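**Ticket: graphic memoir listing shows the wrong edition**
Opened 2/10/22, status: waiting on Cadska

Hello all, and thank you for being so patient with the shop page for the Mabuza memoir. A kind reader wrote in to say she had ordered the paperback and been sent the hardback, which she rather liked, but she did wonder (quite fairly!) whether she'd been charged properly. She had.

I had a good look and found 2 records for the same book in Sellolik, both with the Wallis Books imprint and both claiming to be the paperback. The older one was set up in April, before the cover was redrawn, and it still carries the old blurb.

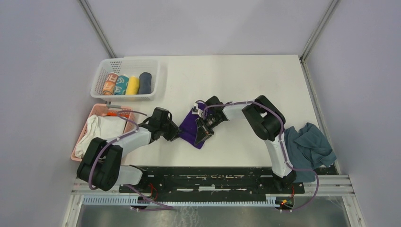 *2 min read*

So far I've hidden the older record and cleared the page cache, then cleared it again after lunch when the old blurb popped back up. The sample chapter opens nicely now and the lettering is lovely and sharp, even on my elderly phone.

The reviews are still stuck to the hidden record, I'm afraid. Cadska would need to move them across from their side, and I've sent over both record links with a note asking them to keep the star ratings too. Please don't delete anything in the meantime, however untidy it looks!

Next: check the hardback price once the reviews are over.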